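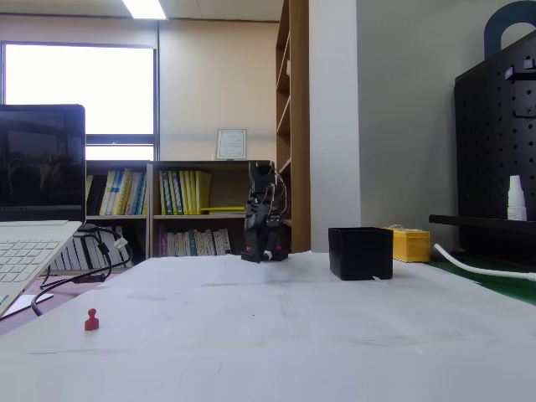 4. Table paper in shared workrooms

4.1 Sites and supply

The second part of the study followed paper used as a table covering in three shared workrooms, referred to here by their building names: Darura, Eltia and Jera. All three cover their tables with large white sheets at least part of the time, and all three buy the sheets from a general stationery supplier. Darura is used mostly for model making and drawing, Eltia for bookbinding and small repairs, and Jera for whatever its members bring in. The rooms were chosen because they had kept purchase records before the study began, and because each had one person who ordered the paper and could say when a new pack had been opened.

Each room received 3,000 sheets in March from a single production lot. The sheets were uncoated, of one weight, and were delivered flat. We asked the rooms to stop using their own stock until the delivered sheets were finished. Eltia kept a small amount of its old paper for lining drawers, and this was left out of all the tables in this section.

Sheets were stored on open shelves in Darura and Jera and in a closed cabinet in Eltia. Humidity was not controlled in any of the rooms. A logger on the shelf in Jera stopped recording early and was not replaced, so storage conditions are reported for the other two rooms only.

4.2 How the sheets are laid

No room had a written rule for laying the paper. Two habits were common. In the first, a user put down one sheet at the place where they meant to work and left the rest of the table bare. In the second, the whole tabletop was covered with sheets that overlapped at the edges, and the covering stayed in place for the next user. We call these single laying and full laying.

Full laying was the normal practice in Darura and Jera. It uses more paper at the start, but the sheets stay down longer, and people tend to replace one sheet at a time when it gets dirty. The overlaps are rarely taped. Users told us that tape leaves marks on the tabletop and that the sheets stay put well enough under the weight of whatever is on them. Items left standing on a covered table, such as trays, boxes and stands, end up working as paperweights. They also decide which sheets get replaced. A sheet with nothing on it is easy to pull out, while a sheet under a heavy base or a full container tends to stay.

Figure 4. A tabletop covered with large white sheets. Sheet edges overlap, and creases and faint gray smudges show in the open area toward the front. An open black square container and a yellow box with ridged sides rest to the right.

Single laying was the normal practice in Eltia, where glue is used often and a sheet may be thrown away after one task. Here the question of overlap does not come up, but folding does. Users in Eltia often folded a sheet in half to get a clean side, and then in half again, before putting it in the bin. A folded sheet was counted as one sheet however many times it was turned.

4.3 Wear categories

We sorted wear into four kinds: smudging, creasing, cutting and wetting. Smudging means any gray or colored mark that has no clear outline. Creasing means a fold line that stays visible when the sheet is pressed flat by hand. Cutting covers both knife lines and torn edges. Wetting covers glue, water and paint, and was recorded after the sheet had dried.

The categories overlap in practice. A sheet that has been wetted will usually crease when it dries, and a crease collects dirt along its ridge, so that an old crease is often also a gray line. When this happened we recorded both. The assessors were asked not to guess which had come first.

Sheets were assessed at removal. Radomir Halilović collected the used sheets from the rooms, marked each one with the room and the bin it had come from, and stored them flat under a board. The assessors worked from these sheets and did not know which room a sheet belonged to. They could often tell, of course. A sheet with bookbinding glue on it is hard to mistake, and we do not claim that the assessment was blind in any strong sense.

Photographs of tables in use were taken as a check on the categories and were not scored. Light smudging is easy to lose in a photograph of white paper, because it looks much like a soft shadow. Figure 4 has both in the same area, and the difference between them is one of degree. We had first planned to score wear from photographs alone, which would have saved the rooms the trouble of keeping their waste, but the plan was dropped after a trial with 20 sheets in which the assessors disagreed on smudging more often than they agreed.

4.4 Reasons for replacement

Users were asked to write the reason for removal on a corner of the sheet in pencil. Many did not. Where there was a note, the most common word was "dirty," followed by "cut" and "glue." Several notes gave no reason beyond the start of a new project. These sheets were often close to clean, and they made up a larger part of the waste in Darura than in the other rooms.

Creasing by itself was almost never given as a reason. People worked on creased sheets without complaint unless they were drawing, in which case they put a fresh sheet on top and left the creased one below. This adds a second layer that does not show in the purchase records until much later. On one Darura table we found 3 layers over most of the surface, the lowest of which had no marks except a ring from a jar.

Smudging was tolerated for much longer on tables used by one person than on tables used by several. Users did not mind their own marks. A mark left by someone else was treated as dirt, even when it was dry and did not transfer to the hand. We saw the same pattern in the interviews described in Section 3, where people spoke about shared cloths and shared cutting mats in nearly the same words.

4.5 Reuse of removed sheets

A removed sheet is not always waste. In Jera, used sheets were kept in a pile next to the sink and taken for wrapping, for masking and for soaking up spills. In Eltia the cleaner halves were cut off and used as waste paper under the glue brush. Darura had no pile at first. One was started during the study by a member who had seen the pile in Jera, and we let it continue, though it means that the later Darura figures are not strictly comparable with the earlier ones.

The piles worked best when they were small. Once a pile was higher than the edge of the shelf it stood on, people stopped taking from it and went to the new stock, and the whole pile was sooner or later thrown out at once. Flat piles were used more than rolled ones. Rolled sheets do not lie down on a table without something at each corner, and several users mentioned this as the reason they opened a new pack.

4.6 Limits

The three rooms are small and are run in similar ways, and the results should not be read as a measure of how paper is used in schools or factories. The pencil notes are incomplete. Sheets taken home by users were not recovered, and we have no good way to estimate how many there were - the users themselves gave very different answers when asked. Finally, the paper was supplied free of charge. Rooms that pay for their own sheets may leave them down longer, and the purchase records from before the study suggest that Eltia at least had done so. The comparison with those earlier records is taken up in Section 5.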